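12th September
Demonstration Record, Workroom B
Entry by Reiko Yoshida

The room was opened early and the floor checked before the equipment was switched on. The purpose of the day was to continue the hand demonstrations for the cloth task, using the two hand-held grippers in place of the remote station. The remote station remains out of service until the replacement joystick arrives from Kornik. I do not expect it this month, and the schedule has been changed to reflect that.

I wish to set down first the decision reached with the Sundine office, as it affects all entries that follow. Demonstrations are to be recorded by one person at a time, standing at the near side of the table. We had previously allowed two people, one to each gripper, and the results were poor. The hands did not agree with each other. One side would begin to lift while the other was still looking for the edge of the cloth, and a robot that learns from such a record will learn the hesitation along with everything else. From today a single operator holds both grippers from the first movement to the last, and signs for the whole session.

The morning was given over to calibration. The left gripper was accepted at the first attempt. The right was not. The tracking for it drifted whenever the wrist was turned outward, and the trace on the monitor wandered away from the table although I was holding my hand as still as I could manage. I refastened the marker plate, repeated the procedure and obtained the same result. The fault was found at last in the settings file, where the plate had been entered with the measurements belonging to the older Dunell version. The correct values were restored and the drift stopped. I have asked that the old file be removed from the shared folder altogether. It has now cost us part of a morning on two occasions, and the first of these was in January, when we resolved to remove it and did not.

The task itself is unchanged. The cloth is to be taken up from the table and placed in the laundry basket. The written instruction supplied to operators says only that the cloth must finish inside the basket, with no part hanging over the rim, and that the basket must not be pushed off its position. It says nothing of how the cloth is to be gathered. I considered whether to be more exact and have left it as it stands. Each operator gathers a cloth somewhat differently, and the Sundine office has asked for that variety to be kept.

Session 11 was recorded before the midday break and session 12 after it. Between attempts the cloth is dropped from a modest height and left as it falls. Operators have a habit of tidying it, and I caught myself doing so this morning. A cloth that has been smoothed by a careful person is an easier cloth than any the robot will meet in a home, and attempts of that kind were marked for exclusion. I would rather exclude a good attempt than keep one that begins from a false arrangement.

Some remarks on technique, for whoever takes the next session:

Keep the elbows low. When the elbows rise, the marker plates tip away and tracking suffers.

Close the jaws fully on the cloth before lifting. A light pinch feels sufficient to the hand, and the cloth then slips halfway to the basket. Two of my attempts were lost in this manner.

Do not look up at the monitor during an attempt. The head camera follows the operator's gaze, and the wall is of no use to anyone.

Release low. I had been opening the jaws above the rim and allowing the cloth to fall in. It is tidier to bring the hand down inside the basket - slower, but the cloth does not catch on the side.

The cables continue to be a nuisance. They run down from the grippers and over the near side of the table, and on several attempts I felt a pull at the wrist as I reached across. I tried passing the right cable behind my hip, which helped a little. The overhead cable guide was requested from Kollár some time ago and no reply has been received. I will write again, and I will copy the Sundine office on the letter. On the floor beside the table the spare lengths have become tangled around the stand once more. They should be coiled before anyone else works on that side.

The condition of the gripper fingers was also reviewed. The edges are scuffed. I ran a thumbnail along them and judged the wear to be acceptable for the present, although a rough edge may catch a thread on a finer cloth than the one now in use. Replacement fingers are held in the supply cabinet and should be fitted before the knitted items are introduced. The change must be entered in the record on the day it is made, as the new fingers may grip a little differently and the people training the model will want to know where the difference begins.

The running total for the cloth task, after exclusions, is 595 demonstrations. The figure agreed for the first training run was reached last week, so the present work is additional. I spoke by telephone with the training group in the afternoon. They report that the early model reaches for the cloth with confidence and then opens its jaws too soon. I told them of the change in my own release, and they asked for as many attempts as possible done in the new way, kept in a separate batch so that the two may be compared. I have agreed to this. The batch is to be labeled "low release" and should not be mixed with the earlier sessions under any circumstances.

They also asked whether it would be possible to record with the left hand alone. It would, though the reach from the middle of the table is awkward. I proposed that we try 6 attempts and send them over for an opinion before setting aside a full session. No date was fixed.

My wrists were tired by the close. I had not taken the rest periods laid down in our own procedure, having lost time to the calibration and wishing to recover it. This was an error on my part, and the last attempts of session 12 are less steady than the rest. I have noted them as such in the log and left it to the training group to decide whether they are kept.
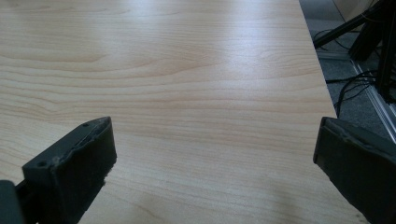
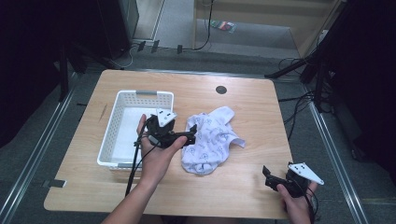
Cloth task, Workroom B: the table with the hand-held grippers.

Files were copied to the main store at the end of the day and the copy was checked against the original. Tomorrow: rest periods to be observed, cables to be coiled, letter to Kollár, and the low release batch to be started as soon as both grippers have passed calibration.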